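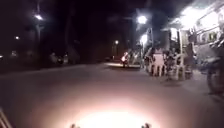
Driving after dark: an interview with the navigation lead at Brelora

June 11, 2020

Brelora writes the driving software for small ground robots that carry parcels and inspection gear along ordinary streets. The company does not build the robots. Its work is the part in between: taking what the cameras and other sensors report, deciding what it means, and choosing a path. Its main product is a planner called Rarner, which has been in use by day for some time. This spring the team began to work on night driving, with most of the runs taking place in the streets of Zeleke. We spoke by phone to the engineer who leads the navigation group.

The first surprise, she said, was how little of the trouble came from the dark itself.

"If a street is evenly dark, you can deal with that. You raise the gain, you accept some noise, you slow down. The hard streets are the ones that are half lit. You have trees and black on the left and a shop with all its lights on to the right, and the robot has to go between them. Whatever exposure you pick, you lose one side."

The camera driver used to pick one exposure for the whole image by taking an average. With a bright shopfront and a couple of street lamps in view, the average came out too high and the kerb on the dark side went missing. The team now splits the image into 15 zones and gives each one a weight that depends on where the robot intends to go. The zones that cover the planned path count for most. Lamps and lit buildings high in the image count for very little.

"It means the shops are allowed to burn out," she said. "We don't need to read the shop. We need to know where the pavement in front of it starts and whether people are standing there."

The robot's own headlight has been a separate problem. It throws a round pool of light on the ground just ahead of the body, nearly white in the middle. To the part of the software that labels the ground, this patch looked nothing like the tarmac beyond it. Early versions marked the rim of the pool as an edge, and the planner treated the edge as a step.

"It would creep up to its own light and stop. Then of course the light stopped as well. We had one run where it did that for the full length of a street, a bit at a time."

The first fix was a mask that told the labelling code to ignore the patch. She does not like masks. The patch changes shape when the robot goes over a hump or turns on a camber, and ignoring the ground nearest the wheels is a poor habit in any case. The current version works out where the light ought to fall, given the pitch of the body, and divides its brightness out before the labels are made. The very centre is often too bright for this to work, so for that area the planner relies on what it saw a moment earlier, when the same ground was further off.

"You have already looked at that bit of road," she said. "You should be able to remember it for a second or two."

A lot of the conversation was about people. By day, Rarner sorts what it sees into classes - adult, child, cyclist, motorcycle and so on - and each class has its own rules for how much room to leave. At night the classes fall apart. Somebody standing under an awning may be no more than a dark upright shape with a paler area where a shirt is. A row of plastic chairs next to them gives a set of thin vertical lines that can look like legs.

I asked whether the answer was a better classifier.

"Partly. We retrained it with 924 night clips and it did improve. But I would sooner fix what the planner does when it isn't sure. Ours used to take the most likely label and carry on as if that was the truth. So a shape could be a chair, then a person, then a chair again, and the robot would speed up and slow down each time. It looked nervous. People on the street noticed it and stepped back, and that made things worse."

The planner now keeps all the likely labels for each shape and drives for the most cautious one until it has good grounds to drop it. A shape that might be a person is given a person's room. Motorcycles get the widest margin of any class, parked or not, and the software makes no attempt to guess whether somebody sitting on one is about to pull away.

The cost is speed. On a busy stretch with a stall or a shop open late, the robot can drop to a slow walking pace and stay there. She said some of the firm's customers have complained, and that she has told them the setting will not be changed.

Blur takes up much of the team's time too. Longer exposures collect more light, but the robot is moving and shaking, and everything softens. The group tried removing the blur with a learned model and gave it up after a month. The pictures looked better to the engineers and the results were no better, and in a few cases the model had sharpened a shadow into something with a clear outline.

What they do now is simpler. The body's motion sensor is read alongside each image, and the software estimates how far the view has been smeared. If the smear is above a limit, the image can still be used to say that something may be there, but it cannot be used to say that the way is clear. Only a sharp image can clear a stretch of road.

"That one rule took out more bad decisions than anything else we did this year. It is a very short piece of code."

The tool used for checking all this is called Iner, and it is kept in house. It plays back a recorded run and shows the camera view next to the planner's map, with a list of every decision and the reasons behind it. When the code changes, the whole set of recorded night runs is played again and the differences are listed. The set stands at 1290 runs. An engineer looks at any run where the robot would have stopped before and now does not. Runs where it would now stop and did not before are looked at as well, but with less urgency.

The weak point of replay is that the robot cannot be given a different path from the one it took. If the new planner would have gone wider round the chairs, the recording has no view from that position. Brelora has a simulator, but she said its night lighting is too clean to be much use. Its lamps have no glare, and its lit shopfronts never wash out.

"We have tried adding the glare afterwards. You can get something that looks right, and then the exposure code does things it would never do on the real camera. So for lighting we still go out and drive."

Each night run has an operator walking behind with a stop button, and the team usually manages 3 runs in an evening. The operator writes down the reason for every stop. These notes are typed into Iner with the time, and she described them as the most useful record the company has, although the spelling varies.

Rain is next. A wet road reflects every lamp as a long streak, and the present code takes some of those streaks for painted lines. The group has a small number of wet runs recorded and has not started on a fix. She would not give a date for it.

Asked what she would do differently if the night work were starting again, she said she would have fitted a headlight that could be dimmed from software. The present one is either on or off. A new lamp board has been ordered for two of the robots, and the control code for it is being written in June.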